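News > Press Releases > Company Announcements

Print this page | E-mail this page

FOR IMMEDIATE RELEASE

Utora to open second office in Tilton and bring its payroll desk home

TILTON – I usually leave these announcements to somebody with better grammar, but I started Utora at a desk in Tilton and I'd like to be the one to tell you this. We're opening a second office in town this October, and with it we're moving our whole payroll support desk back from the outside contractor that has run it for us for the past two years. That means 171 jobs, and every one of them will be on our own books!

If you don't know us, Utora does payroll and bookkeeping for small and mid-size companies. Bakeries, dental offices, trucking outfits, a couple of very nice garden centers. We serve 698 client companies today, and most of them found us because another client wouldn't stop talking about us (thank you, all of you, and please keep going). We don't do stock tips and we don't sell insurance. We make sure people get paid the right amount on the right morning, and that the tax forms go where they're supposed to go.

So why the change? When we handed the support desk to a contractor, the numbers looked good and the phones got answered. What we lost was the part where the person who picks up knows that your second location runs on a different pay schedule, or that your night crew gets a shift bonus. Clients told us so, some of them pretty loudly, and I should have listened sooner. We gave notice on the contract in the spring and the two sides have agreed on a handover that finishes before the year-end rush.
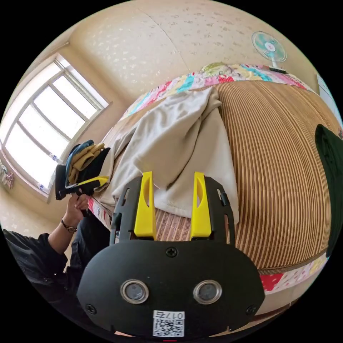

The new office takes up two floors of the old Britance building, which Tilton people will remember as the place with the long front windows and the terrible parking. (The parking is getting better, I promise. We've leased the lot next door.) Support will sit downstairs and the tax filing team upstairs, with a training room in between the two stairwells, and we're keeping the original office open for sales and accounts. I care more than I should about the labels on equipment, and every laptop, headset and monitor we buy for the place will get one, much like the little white sticker with the QR code on the black housing in the photo, so that our help desk can scan it and pull up the record instead of asking you to read a serial number over the phone. Sorry, I get carried away on this stuff.

Hiring starts right away. Ten of the jobs are team lead positions and those will be filled first, mostly from inside Utora, and after that we'll bring people on in groups so each group gets proper training before the phones go live. People who now work on our account for the contractor have been invited to apply, and I really hope a lot of them do, as they know our clients better than anybody. You don't need a finance degree for most of these jobs. You do need patience, a decent head for numbers, and the nerve to tell a caller "let me check that" when you aren't sure.

The money side, for those who like that part: we're paying for the move out of our own cash, with a small credit line from Lyimo Capital as backup. Lyimo has been an investor in Utora for years and keeps the same stake it has now. We are not raising new shares, and we are not raising client fees to cover the new office – the current price list stays as it is through the end of the contract each client has signed.

For clients, not much changes on the surface. Your log-in is the same, your pay dates are the same, and the support number is the same. Sometime this fall you'll get a letter with the name of your own support contact and a direct line. If you've been using the contractor's e-mail address to send in time sheets, please switch to the upload page in your account, as the old address will be turned off once the handover is done. We'll remind you more than once, probably until you're sick of us.

We're also holding an open house in the new building before we open for business. Doors open at 4 p.m., there will be coffee and sandwiches, and our recruiters will be there to talk with anyone who wants to know more about the work. Bring a resume if you have one handy, and come anyway if you don't. The date will go up on our careers page as soon as the inspectors sign off on the elevator.

About Utora
Utora provides payroll, bookkeeping and tax filing services to small and mid-size companies. The company is privately held and based in Tilton.

Media questions can be sent to the Utora press desk through the contact page.

Print this page | E-mail this page

Contact Us | Copyright Utora. All rights reserved. | Back to top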